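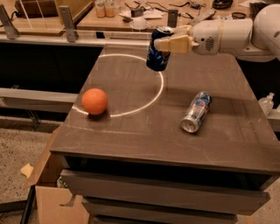 A robotic arm holds a can by its rim over a tabletop with a white circle marked on it.

Can a machine tidy up after us yet? Rivport group says it depends on the mess

If you have ever come home to a table covered in drink cans and wished that somebody else would deal with it, you will understand why people in Rivport have been following the work at Willov, a small outfit that has spent most of the past year teaching robotic arms to do the sort of chores the rest of us put off until after supper.

The company has now shared results from its August trials, and they make for cheerful reading, with a few humbling bits mixed in. Over 500 attempts at simple clearing jobs (picking up a can, moving a ball, putting something down where it was asked to go), the arm needed a person to step in on 100 of them. Hauwa Adeyemi, who runs the trials, was delighted with that, and then spent a good part of our visit telling us about the ones that went wrong.

"A can standing up is a friendly thing," she said. "It's the same all the way around and it stays where you left it. Tip it on its side and it's a whole different job, poor thing. It can roll, it points any which way, and you have to decide where to take hold of it."

A can on its side and a ball are both on the table along with the one in the gripper, and they are the kind of everyday objects the team comes back to again and again. The tasks sound almost silly when you say them out loud. Put the can inside the circle. Take the ball out of it. But Suleiman Ogundipe, who writes much of the software, pointed out that a kitchen table at the end of the day asks for pretty much the same thing, only with more crumbs and a cat.

Speed is another matter. Moving a single can takes the arm 19 seconds on a good run, and anyone with a toddler and a sink full of dishes could be forgiven for losing patience. Adeyemi says they could make it quicker tomorrow if they didn't mind dents.

Not everyone in town is waiting for a helper at home. Temitope Balogun, who manages the stockroom at Upadhyay, the housewares store near the ferry landing, went to see the arm at work and came away thinking about her own shelves. Her crew of eight spends a good piece of every morning setting fallen items upright and putting strays back where they belong, and she would gladly hand that part over. She was less sure about the rest of it.

"My people answer questions while they're straightening up," Balogun said. "They notice a leak, they help a lady find the lamp she saw last spring. I'd want the machine for the dull hour before we open, and then I'd want it to get out of the way!"

Ibrahim Oyewole, a retired machinist who came along with her, asked whether it could do a fitted sheet. It cannot. Towels are on the list for later, Ogundipe told him, and glassware after that, once everybody feels a little braver.

Willov plans another round of trials with more kinds of containers and with objects placed closer together. Stores and households in Rivport that would like to suggest a chore can leave a note at the Willov front desk before four in the afternoon. Adeyemi reads them all, and she says dusting is well ahead so far.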